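Pasimgate Adds Pale Wood-Grain Tabletop and Wire Stand to Kavar Home Line

Sat 20 November

Pasimgate has extended its Kavar line of home storage furniture with two products: the Were tabletop and the Brorum wire stand. Both are sold separately and ship flat in one carton each.

The Were tabletop has a pale beige wood-grain surface with a smooth, matte finish. The grain runs diagonally across the top in long, wavy bands, with closer and slightly darker striping in places. The top is rated for a distributed load of up to 29 kilograms and is compatible with all Kavar leg sets sold since June.

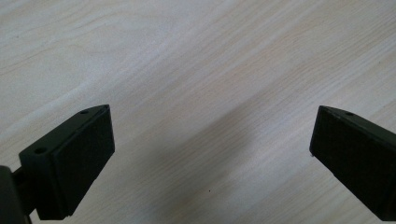

Were tabletop, surface and grain.

The top is supplied finished and needs no oil or wax. Clean with a damp cloth and mild soap. Abrasive pads will polish the matte surface unevenly and are not covered under the warranty.

The Brorum stand is made of thin, rounded metal rods with a glossy white coating. A horizontal wire ring forms the upper rim. Long rods angle down from the ring, and thinner wires branch at the foot to rest on the table. The stand is intended for straps, belts, leashes and similar flat goods that tangle in drawers.

"Webbing is awkward to store because the hardware pulls it to one side," said Leonie Whitelaw, product manager for Kavar. "We tested the stand with the buckles and sliders left on. A strap looped over the wire can hang in two lengths, and the fittings stay where the user can get at them."

For straps with plastic fittings, Pasimgate recommends setting the slider below the wire before hanging. Heavier items should be placed on opposite sides of the stand. 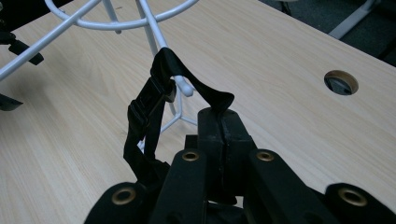 Availability and Warranty

The Were tabletop and Brorum stand are available now through Kavar dealers. The stand is offered in white only. Both products carry a 12-month warranty against defects in material and finish. Replacement rods are not sold individually; damaged stands are exchanged as complete units through the dealer of purchase.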